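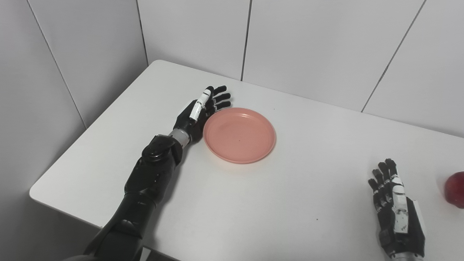

Figure 1. The two-handed workspace, with the left hand beside the plate and the apple to the right of the right hand.

September 8, 2019
By Eun-ji Woo and Emlyn Parry

Task Sequencing for Two-Handed Placement: Project Report

1. Purpose

This report covers the planning software written for the Fimthorpe manipulation project. The assignment was to produce a program that accepts a short goal, such as "apple on plate," and divides the work between two robotic hands without a collision. The arms and hands were supplied with working joint controllers, and no changes were made to them.

2. Software

The program has two parts. Arier, the perception module, reads the head camera and reports the position and outline of each object on the table. Ukitz, the planner, assigns each object to a hand and returns a timed list of wrist poses. In the standard task, the left hand steadies the plate while the right hand grasps the apple and carries it over.

An early version of Ukitz planned both arms together. Planning time was too long for use in class, and the method was dropped in May. The current version plans the left arm first, treats its path as a moving obstacle, and then plans the right arm around it.

Objects near the border of the camera view caused repeated trouble. When only part of the apple was visible, Arier placed its center too far to the left, and the fingers closed early. The outline is now fitted to a circle before the center is computed.

3. Testing

The planner was first run on 2,195 simulated table layouts. It was then run on the hardware for 473 trials, of which 289 ended with the apple resting on the plate. Most failures occurred at the grasp. Collisions between the hands were recorded in 5 trials, all of them before the safety margin at the wrist was increased.

4. Remaining Work

Ukitz does not replan once motion has begun. If the plate slides, the right hand continues to the old position. A correction step using fresh Arier output has been written but not tested on the hardware. The source code and trial logs are stored in the Hajji repository under the course directory.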